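Section 8. Worktop set-up: bowls and bottles

For the Skirnunley galley kitchen, also the Drukley one if yours has the tiled back wall. Do this before first cook. Takes a few minutes.

1. Clear worktop. Wipe it, wipe the tiles, get into the seam where they meet (grease sits there).

2. Dry before anything goes back. Cloth, not kitchen roll.

3. Bottles go against the wall, on the rack or in the white tray. Tall at the back if they fit. Labels facing out.

4. Caps tight. Wipe the necks, soy sauce runs down and glues the bottle to the tray.

5. Steel bowls next. Nest by size, biggest at the bottom. Check inside each one before stacking, no grit, no water.

CAUTION: dont push bowls right up to the hob. Steel by a lit burner gets hot enough to burn you. Glass bottles the same, keep well clear.

Steel bowls and sauce bottles, tiled wall behind:
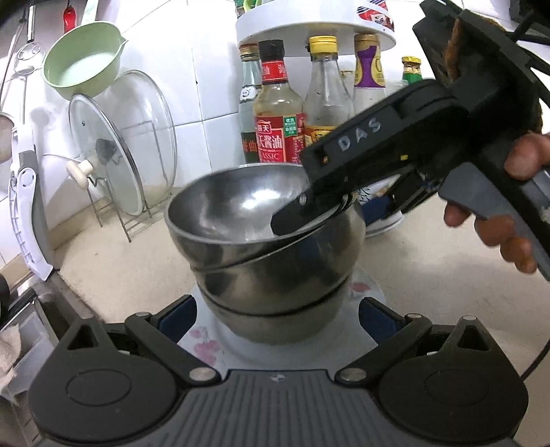
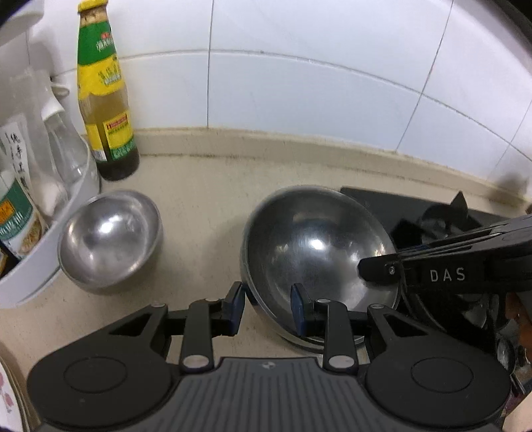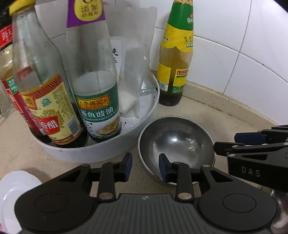 Babalola asked whether the bowls could just live in the cupboard and come out when wanted, as the stack got in the way of chopping. Fine, yes. Leave 2 out for daily use and put the rest away, then skip step 7.

6. Packets: fold tops over, stand them up with the bottles. Opened ones to the front so they get used first.

7. Lift the stack once a week, Thursday is as good as any, and wipe undernaeth.

8. Nearly empty bottles: finish before opening another of the same. Don't top up old with new.

NOTE: check each label for storage after opening. Some sauces want the fridge.

NOTE: spare tray is part 529, spare rack part 29. Order both together if the feet have gone.

Lids and ladles, see next section.

© Momadis Kitchens | Contact us | Back to top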